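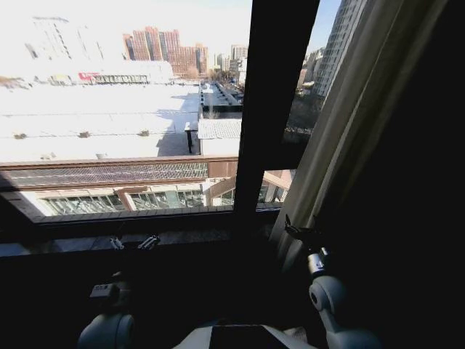
Chapter 6
Windows, Daylight and the Room Behind Them

What this chapter covers
How much light a room gets and where it lands
Glare, contrast, and why a sunny room can still feel dark
Curtains, blinds, film
Heat in, heat out
The view, and what it's worth to a tenant

Before you start: reread the section on surface colors in Chapter 5. You'll need the bit about reflectance. Bring a tape measure and a pencil to the first session. A light meter if your school has one, a phone app if not.

Opening case: the corner apartment

Jeanine Koster had a client in a mid-rise, winter lease, big window, south side. Client's complaint was one line long. "It's too bright and I can't see anything." Sounds like nonsense. It isn't. Blazing light outside, dark wall next to the glass, nothing in between. Eyes adjust to the outdoors and the room goes black. Turn around, wait a minute, the room comes back.

Koster's first visit was at 10 in the morning. Sun low, sky clear, flat roof below throwing light straight up. She took two readings, one at the sill and one at the desk on the back wall. Sill: 982 foot-candles. Desk: 6. Same room, same minute. A comfortable desk wants something in the tens, so the client was reading her mail in the dark next to more daylight than anyone could use.

What she did not do: add a bigger lamp. What she did do is most of this chapter.

First she moved the desk. Side-on to the glass, closer in. Free. Then the wall. Dark paint beside a window is the classic mistake, you get a hard edge between the brightest thing in the room and the dimmest. A pale matte paint on the wall that meets the window softens that edge. Then a sheer, hung inside the existing curtain, so there was a choice besides open and shut. Total spend came to just under $700, most of it the track and the labor.

Keep this case in mind. We come back to it in 6.3 and again in the review problems.

6.1 Where daylight comes from

Three sources. Learn them in order.

Direct sun. Strong, moves all day, makes hard shadows. In winter it comes in low and reaches deep into a room. In summer it's high and mostly hits the floor near the glass.

Sky light. Softer. Comes from the whole dome of the sky, so what counts is how much sky you can see from where you're sitting. Stand at the desk, look out. If you see only the building across the street, your sky light is poor no matter how large the window is.

Reflected light. The one students forget. Ground, walls, neighboring roofs, snow. A white roof under an upper-floor window acts like a second, upside-down sky. Light comes in from below and lands on the ceiling. Good if the ceiling is white. Wasted if it's dark. And it's rough on anybody standing at the glass looking down.

Fresh snow reflects most of the light that hits it, and so does a clean white roof membrane. Old asphalt gives back very little. So a neighbor's re-roofing job can change your room. Tell clients this, they never beleive it untill it happens.

Try it. Pick a window at home. List everything outside that is lighter than a grocery bag. Now everything darker. Which list takes up more of the glass? Do it again late in the afternoon.

6.2 Parts of the window, quick review

Sill: the ledge at the bottom. Shallow or deep, light or dark. A pale sill bounces a surprising amount of light up.

Mullion: the upright between two units of glass. Thick dark ones read as a black bar against a bright sky. Same bar in white nearly disapears.

Reveal: the side of the opening, between the glass and the face of the wall. Splayed reveals spread the brightness out. Square ones don't.

Head: the top. High head, deeper light. Rule of thumb, usable daylight goes in one and a half to two times the head height. Measure from the floor.

Curtain return: where the fabric turns back to the wall. Skip it and you get a bright stripe down the side at breakfast time.

A note on stacking. Open curtains have to go somewhere. If the folds sit over the glass you've lost that glass for good, open or not. Extend the rod past the opening so the cloth stacks on the wall. On a narrow wall that may not be possible, so pick a thinner fabric. Trinity Achterberg, who taught the studio version of this course, had students measure the stack before they were allowed to look at a single swatch. Harsh but it worked.

Words to know: foot-candle, reflectance, contrast ratio, sheer, return, stack

Warm-up questions
1. A room has one large window and still feels gloomy at noon. Give two causes that have nothing to do with the size of the glass.
2. Head height is 8 feet. How far in can you expect useful daylight?
3. In the Koster case, why did moving the desk come before painting?

Go on to 6.3, Glare. Have your readings with you.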